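Skip to content

Search this site
Enter keywords
Go

Sorting drinks bottles in the utility room: caps, labels and the volume problem

Print this page | E-mail this to a friend

The storage under the utility room worktop is 179 litres, measured with the shelf out and the door closed. That was the starting figure for the whole exercise. Everything described below follows from having to fit two categories of drinks bottle into it, full ones waiting to be used and empty ones waiting to go back, without the two getting mixed.

The previous arrangement was a single crate. Full bottles went in at the front and empties were supposed to go at the back. In practice, part-used bottles ended up in both halves, and a part-used bottle is the worst case for any system of this kind. It takes up the same room as a full one, it can't be crushed, and if the cap has not been turned all the way down it will leak when laid on its side. I lost a box of dishwasher tablets to this in November.

The new arrangement uses open baskets with perforated walls. Perforation matters for two reasons. Air gets through, so a rinsed bottle put away slightly damp does not leave a puddle with nowhere to go. The walls also weigh less than solid ones of the same thickness, and the basket is lifted out every Thursday. I looked at wire baskets first and rejected them. The gaps were wide enough for a bottle neck to pass through, and a neck that has gone through wire does not come back out without some force.

Rim thickness is worth checking before buying. A thin rim cuts into the fingers once the basket is loaded. A thick, rounded one adds to the outside dimensions, and my worktop has a lip at the front which reduces the usable opening. I measured the opening at the lip and bought to that. Measuring further back gives a more generous answer and the basket then has to go in at an angle. 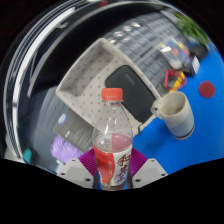
Part-used bottles are now stood upright, always. They go in last and come out first. Anything below a third full is poured into a glass and drunk, or tipped away, and the bottle then moves to the empties. I tried keeping a separate container for them and it collected other things within a week, chiefly batteries and a torch.

On caps: the ribbed screw cap is the most useful part of the bottle for storage purposes, as it is the only part you can grip reliably with wet hands. When a new bottle is opened, the lower ring separates from the cap and stays on the neck. I used to cut this ring off with scissors. I have stopped. It makes no difference to the stored volume and the scissors slipped more than once.

Crushing is a different matter. An empty bottle with the cap on holds its air and will not compress. With the cap off, it can be flattened from the base upwards, and if the cap is put back on while the bottle is still held flat it will stay flat. Flattening from the middle produces a kinked shape that will not stack. Check the rules where you live before doing any of this. Return machines in some places will only take bottles that are intact and have a readable label, in which case crushing them is wasted effort and costs you the deposit.

Labels I now leave on in all cases. Sarmīte Butkienė, who has the flat below mine and a much smaller cupboard, removes all of hers and soaks off the glue. I timed myself doing the same and did not repeat it. A label also tells you which shop the bottle came from. A lot of ours come from Tassanee Kaewmanee's grocery on the corner, and she likes to know what has been finished before she reorders.

Orientation in the basket was the last variable. I tested 2 layouts, all upright and all lying down in alternating directions. Lying down gave the better packing for empties. Upright was better for anything containing liquid, even where it wasted the space above the caps. I have therefore kept 4 baskets in total, with the upright ones at floor level and the flat ones on the shelf. The shelf had to go back in to allow this, which reduces the original figure slightly. I have not remeasured.

Remaining problem: the large bottles used for cooking oil do not fit upright beneath the shelf. They are currently next to the boiler, where I do not want them. Moving the shelf up one set of holes would solve it but would leave too little height above for the flat baskets. A shallower basket may exist. If you have found one with perforated sides and a proper rim, leave the outside measurements in the comments, taken at the rim and not at the base.

Print this page | E-mail this to a friend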